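Lost Property Office - Frequently Asked Questions

Drernberg Public Library and Community Center
Last updated Jun 14, 2024

The Lost Property Office receives items left in the reading rooms, the cafe, the lecture hall and the parking garage. Please read the answers on this page before contacting the office.

Where is the Lost Property Office?

The office is in Room 21 on the ground floor, next to the cloakroom. Visitors arriving by the Ammann Street entrance should follow the signs for the lecture hall and turn left before the elevators.

How do I report a missing item?

Complete the Missing Item form at the front desk or on the library website. State the date of your visit, the rooms you used, and the color, size and condition of the item. The office cannot search its records on the basis of a phone call alone. One form should be used for each item, even when several were lost on the same day.

How long are items kept?

General items are kept for 100 days from the date of entry in the register. Library cards are canceled and destroyed after two weeks. Keys are kept for 200 days. Food, drink and opened toiletries are discarded at the end of the day on which they are handed in.

What happens to wallets, passports and phones?

Items of this kind are placed in the safe and entered in a separate register kept by Maya Kanaan, Head of Visitor Services. Passports and identity cards are passed to the police on the next working day. Phones are switched off upon receipt and are returned only to a person who can unlock them in the presence of staff.

How should I describe an item of clothing? 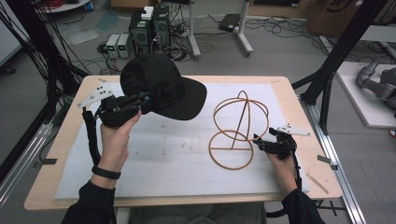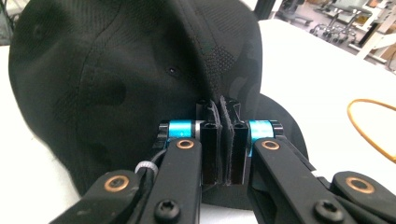
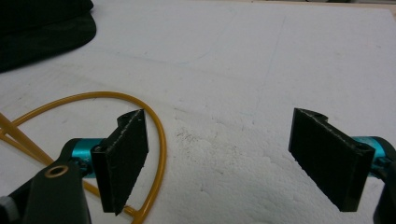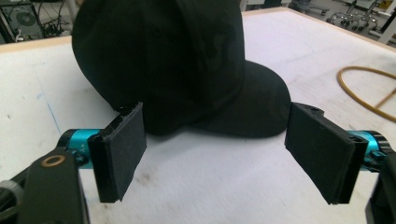
Claims for clothing are decided on the written description, and a general description will delay the claim. Hats and scarves make up a large share of the register, and many entries differ by only a word or two. A form that reads "black baseball cap" may match several entries at once. The same cap can be identified far more readily if the owner mentions a subtle camouflage pattern in the fabric, a panel with a fine dotted texture, or a logo stitched in nearly the same shade as the front of the crown. Owners should also note name tags, repairs, stains and anything left in the pockets. Brand and size are helpful where known.

May I look through the unclaimed items myself?

No. Storage areas are closed to the public. If your form matches an entry, a member of staff will bring the item to the counter.

What must I bring when collecting an item?

Please bring photo identification and the reference number from your form. Children under the age of 14 must be accompanied by an adult. The person collecting the item will be asked to sign the register.

Can someone else collect an item for me?

Yes. The person must present a signed letter from the owner, together with a copy of the owner's photo identification. Items held in the safe are excluded from this arrangement - they are released to the owner only.

Is there a fee?

There is no fee for collection in person. Items can be mailed within the country at the owner's expense, and postage must be paid in advance. The library does not mail glasses, medication or items held in the safe.

What happens to items that are not claimed?

Clothing and umbrellas in good condition are donated to the Unside clothing bank. Books that do not belong to the library are offered at the annual sale in June. Damaged items are recycled where possible. Once an item has been donated or sold, it cannot be recovered.

I have found something. Where should I take it?

Please hand it to any member of staff or leave it at the front desk. Unattended bags should not be opened or moved. Inform the nearest member of staff at once.

How can I appeal a decision?

Appeals must be made in writing to Bernd Görtz, Deputy Director, and should include the reference number of the original form. A written reply is sent to the address given on the form.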